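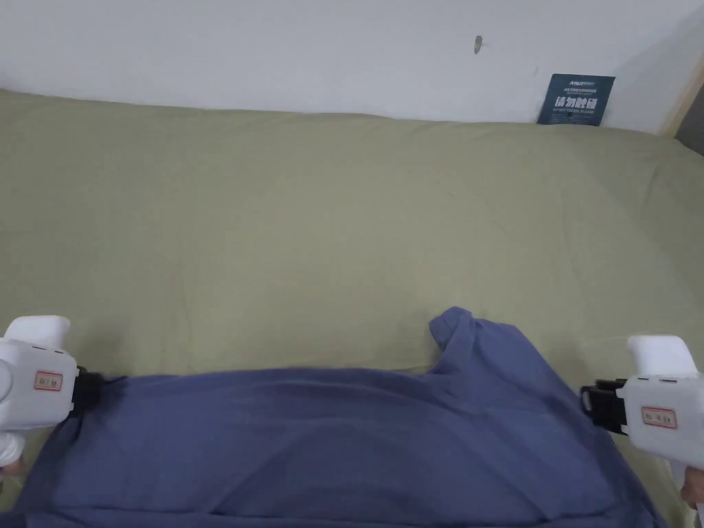
A reader in Veltard wrote to me that she never irons a bed sheet, she only pulls it hard at the corners while it is still a little damp, and after one night nobody can see the difference. I think she is right for cotton jersey. For the woven cotton it depends on how you dry it, and this page is mostly about drying.

Taking care of bed linen and T-shirts in a small flat

I live in a flat without balcony, and in February the washing can hang two days in the corridor. In these years I have tried many things. Some of them I keep.

Washing

Do not fill the drum to the top. A double sheet and four T-shirts are enough for my machine, which is an old Stellar. If you put more, the sheet makes a ball and the shirts stay inside it, and they come out with the powder still on them. I close the buttons of the duvet cover before washing, for the same reason.

Turn the dark T-shirts inside out. Wash them at 30 with the liquid, not with the powder. For sheets I use 60 every second time, and 40 in between.

If there is a smell in the towels, put half a glass of white vinegar in the softener drawer. Do not mix vinegar with bleach, never, the gas is dangerous.

Drying

Take out the sheet at once when the machine stops. One hour in the drum makes creases that stay. Hold it by two corners, shake it three times, fold it in half and hang it with the fold down.

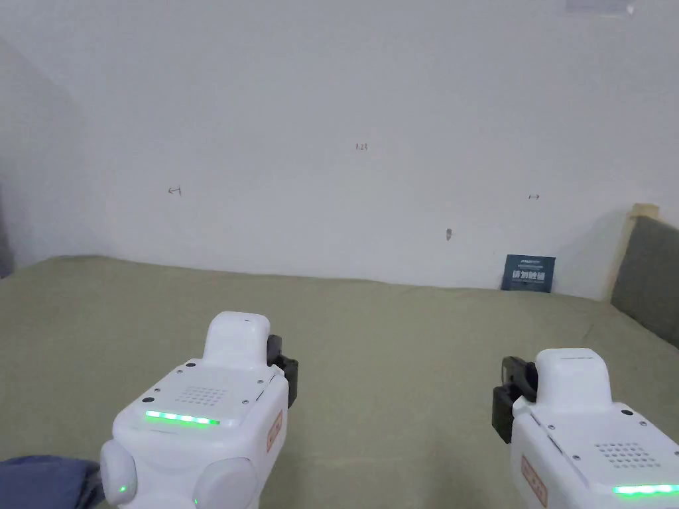
Colour is a question I get very often. White linen looks clean in the shop, but it turns yellow where the head lies, and then you must soak it. Pale colours are not much better with coffee. For a bed that is used also in the daytime I prefer an olive green like this one, with no pattern, because it goes well with a plain wall and it forgives small marks. Buy two the same, so they become old together. My pair is from Aubert and it has survived already four winters.

A green or blue sheet must be washed alone the first two times. Put an old white sock in with it. When the sock stays white, you can wash the sheet with other things.

Folding

The bed is the best table for folding. Make it first, pull the sheet smooth with your flat hands, and then bring the basket. I fold in this order: big pieces, shirts, small pieces, socks. With a T-shirt, lay it face down, bring both sides to the middle, put the sleeves back, then fold up from the bottom in three parts. If the shirt has a print, do not make a fold in the middle of it, as the print will crack there after some months.

Before you begin, look for the little things which were in the pockets and between the pillows. Hair clips are the worst, they make holes in thin cotton when they go in the drum.

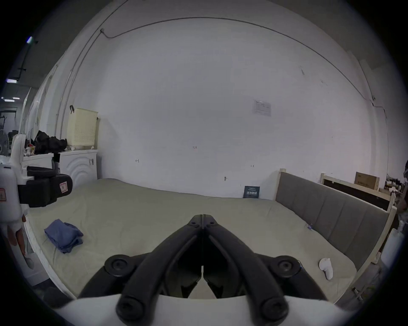 Blue cloth on the left, small things still to be picked up on the right.

Storing

Keep each set inside its own pillowcase. You take one parcel and all is there. In a cupboard against a cold wall, leave a space of two fingers behind the pile, otherwise it smells of cellar in spring.

Cardboard boxes are good for winter blankets, if the room is dry. I write on the short side what is inside. The plastic bags from Lulum with the zip are also good, but open them once in the season and let the blanket breathe for an afternoon.

Next time I will write about pillows, which can be washed more often than people think.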